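Chapter 7
Sorting and Grouping: How Households and Shops Keep Order

Learning aims

By the end of this chapter, students should be able to explain what is meant by a category, describe how categories are used in the storage and sale of everyday goods, and compare two systems of classification used for the same set of items. Key terms are listed in the glossary for Unit 2.

7.1 Introduction

A person who enters an unfamiliar shop can usually find a bag of onions within a few minutes. The shopper has never seen a plan of the building and may not have spoken to any member of staff. The search is quick because the goods have been grouped, and because the shopper expects them to be grouped in much the same way as in other shops.

Grouping of this kind is called classification. A classification divides a collection of items into categories according to one or more shared features. The feature chosen is known as the basis of the classification. Apples and pears may be placed together on the basis of plant family, of use in cooking, of price, or of the temperature at which they keep best. Each basis produces a different arrangement.
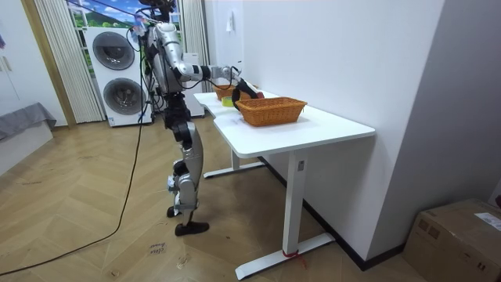 The choice of basis depends on the purpose. A botanist treats the tomato as a fruit, since it develops from the flower and contains the seeds. A cook generally treats it as a vegetable. Neither is mistaken. Difficulty arises only when two people share a store and each follows a different rule without saying so.

7.2 The market at Gruddale

The covered market at Gruddale will be used as a case study throughout this unit. It has 20 permanent stalls, of which 11 sell fresh produce. In her study of the market, Maëlle Bélanger found that most stallholders had inherited their arrangement from a previous tenant and could not at first state the rule behind it. When asked to place an unfamiliar item, however, they did so promptly and with very little disagreement.

Bélanger described this as working knowledge: a set of rules that a person can apply but has rarely put into words. She noted that such rules were often made visible only when a new assistant was being trained. Labels were then added to shelves and containers, and were commonly left in place long after the assistant had learned the system.

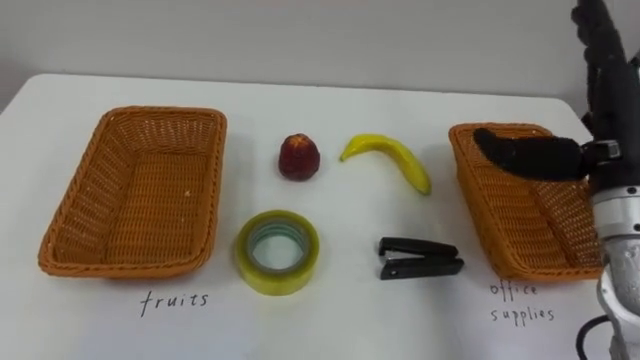 A later survey by Wayne McKinnon considered the wholesale depot at Korkura, which handles around 1,000 crates on a busy Wednesday. Working knowledge alone was found to be inadequate on this scale. The depot therefore adopted a written scheme in which every crate is assigned to one category only. Categories of this type, which do not overlap, are said to be mutually exclusive. A scheme that provides a place for every item is said to be exhaustive.

McKinnon's survey is discussed further in Section 7.4, together with the problem of items that fit no category well.

Before you read on

Choose a cupboard or shelf at home that is used by more than one person. Write down the basis on which its contents appear to be arranged. Ask another member of the household to do the same, without consulting you, and keep both accounts for use in Activity 7.2.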